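Illberg Automation Newsletter
Laboratory and workshop news

Comparing grippers for thin objects

The trial of end effectors for flat and thin items has moved from the bench to the shared demonstration floor. The work covers the handling of printed cards and the placing of the wrist camera. A summary of the first results is given below for member departments. 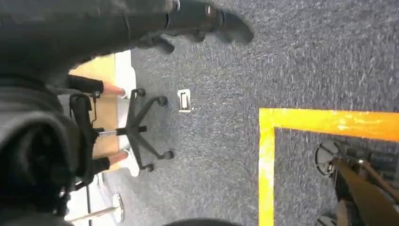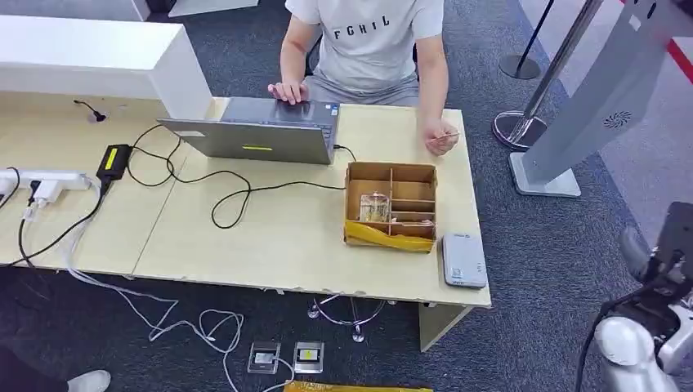
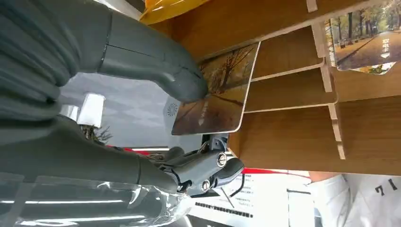
A printed card between two fingers at the slotted wooden holder.

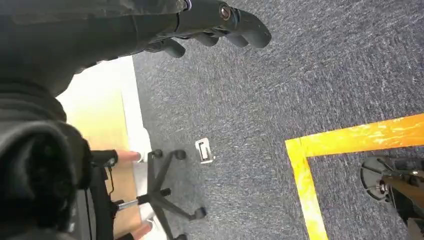
The first, third and fourth views are from a wrist camera.

By the Manipulation Group, Illberg
Filed under: Equipment and trials
October

Member departments have asked for some time whether the centre could recommend a gripper for paper, card and similar material. Requests have come mainly from the library service and from the teaching laboratories, where printed cards are issued and returned throughout the day. The existing equipment was bought for boxes and bottles, and its performance on thin stock had never been measured.

The group has therefore compared two grippers, the Hakano and the Barreto, on the same arm and under the same controller. Both were driven through the Stima control software. Settings for closing speed and holding force were agreed before the trial began and were left alone until it had finished.

The task

The principal task was to take a printed card from a slotted wooden holder and to return it to the same slot. It is a modest movement for a person and a demanding one for an arm. The card has to be gripped by its edges or faces without bending, lifted clear of the dividers and brought back at an angle that allows it to enter. If the fingers close a little too far to one side, the card turns in the grasp and meets the divider on the way down.

The comparison consisted of 98 attempts, divided equally between the grippers. An attempt was counted as complete when the card had been removed, held clear of the holder and put back without help from the operator. Cards which showed a crease were withdrawn and replaced.

Findings so far

The Hakano completed more of its attempts and was the easier of the pair to set up after a restart. Its rounded fingertips were forgiving of small errors in the approach. They were also rather broad for the holder, and on a number of occasions a fingertip touched a neighbouring card while reaching for the correct one. Most of these contacts did no harm, but they would matter in a fuller holder.

The Barreto reached into the slots more cleanly and seldom disturbed the adjoining cards. It was less steady on the return. When the card had been picked up near a corner, the grasp tended to slip during the turn of the wrist, and the arm stopped and waited for the operator. The group considers that a different fingertip pad may cure much of this, and pads in 3 grades of softness have been ordered.

Neither gripper can at present be recommended without supervision. For departments which need to make a decision before the trial is complete, the Hakano is the safer choice where cards are well spaced.

Camera position

Trials were recorded with two camera positions, one at the head and one at the wrist. The head camera gives the operator a good understanding of the table and of anyone working at it. It is of limited use in the last part of the approach, when the hand tends to come between the lens and the card.

The wrist camera shows the fingertips and the card edge clearly, and operators came to depend on it. Its weakness is that the gripper itself occupies a considerable part of the view. When the arm is drawn back over open floor the picture also takes in chairs, legs and floor markings, and the vision software must be told to disregard them. A slightly wider mounting angle will be tested – the bracket has been redrawn and is with the workshop.

Controller settings

Departments already running Stima should note that the default closing profile is unsuitable for card. It closes quickly and then corrects, which leaves a mark on lighter stock. The slower profile used in the trial is available from the group on request, together with a note on how to load it. Existing profiles are kept when the new one is added.

Next stage

The trial will continue with laminated cards, folded leaflets and single sheets of paper. Both grippers will be used again, and the Barreto will be tested with each of the new pads. The results will be sent to equipment contacts in member departments before they appear in this newsletter.

Departments wishing to have their own material included should send a small supply to the Illberg office, marked for the Manipulation Group, with a short description of how it is stored and handled. Samples cannot be returned.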